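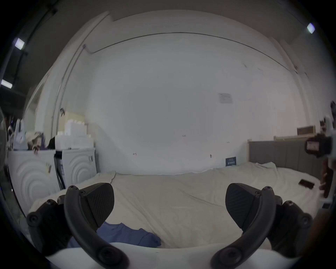
Fig. 3. Blue cloth on a white sheet.

3. Fitting the Drinanus power board

Section 3 covers swapping the old barrel-jack board in a Gaillard handheld for the Drinanus USB-C board. If your Gaillard already has a USB-C port, somebody has been in there before you. Go to Section 6 and lower your expectations.

Revised 22nd December, following comments from Fiona Forsyth, who built one from the previous version of this section and had a few things to say about step 7.

You will need:
Drinanus board, rev C or later
3D printed port collar (file collar_c.stl, in the Tomeck download)
Small Phillips screwdriver, one that fits
Soldering iron, solder, desoldering braid
Red and black wire, 105 mm of each
Multimeter
1000 uF capacitor, only if yours was left off the board (see note after step 6)

CAUTION: Take the batteries out. You will be reminded of this in step 1, and you will still find one in there at step 4.

1. Switch off, remove the batteries, and hold the power switch on for ten seconds to drain whatever is left.

2. Remove the six screws from the back. The two under the battery door are shorter than the others. Keep them apart, as a long screw in a short hole comes out through the front of the shell, and there is no printed part for that yet.

3. Lift the back shell from the bottom edge. The speaker wires are short and hold a grudge. Unplug the speaker before you open the shell all the way.

4. Desolder the old jack board at its three pads. Braid works better than a pump here. If a pad lifts, stop, swear, and follow the trace to the fuse, where you can solder instead.

5. Push the printed collar into the hole left by the old jack, flat side toward the screen. It should go in with a firm thumb. If it needs a hammer, your printer is running large; sand the outside until it fits. Do not sand the shell. Shells are getting scarce and collars cost pennies.

6. Seat the Drinanus board behind the collar and fix it with the two original jack screws.

NOTE: Boards from the February batch shipped without the big capacitor. The space is marked C4. The stripe on the capacitor faces the edge of the board. Fitted backward, it will let you know.
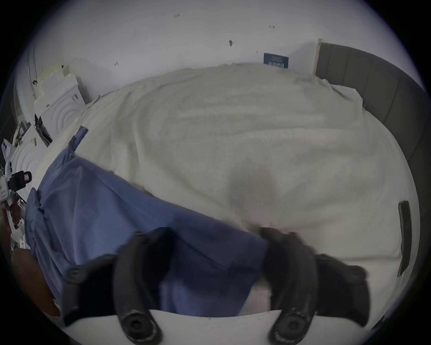 7. Solder the red wire from the pad marked OUT to the main board pad marked VB, and the black wire from GND to the metal screen frame. The earlier version of this guide had these reversed. We are sorry, Fiona.

8. Before you reconnect anything, check for a short between OUT and GND. The meter should read more than 4000 ohms. A reading near zero means a solder bridge, usually beside the collar, where the iron has no room and neither do you.

9. Plug in a USB-C cable and measure the voltage at VB. Anything from 4.9 to 5.1 is fine. Unplug again.

10. Reconnect the speaker, close the shell and refit the screws, short ones under the battery door. Tighten them until they stop, then leave them alone.

First power-up

Use a plain charger for the first test. With a cartridge in and the screen at full brightness, the handheld should draw 400 mA. If it draws double that, the speaker wire is probably trapped under a screw post. If it draws nothing, try turning the cable over — it shouldn't matter, but on rev B boards it did.

A faint whine at low volume is normal. A loud whine at any volume usually means the black wire has gone to the shield instead of the screen frame. Move it and try again.

Optional: the Celtivley light

Dougal Yule's Celtivley charge light plugs into the two-pin header beside C4. It glows amber on charge and green when full. It also glows green when there are no batteries in at all, a matter we have raised with Dougal, who considers it optimistic.

To fit it, drill a 3 mm hole where the dimple is on the inside of the collar, push the light in from behind, and hold it with a dab of hot glue. Leave the glue off until you have seen the light come on.

Continue to Section 4 for the replacement screen lens.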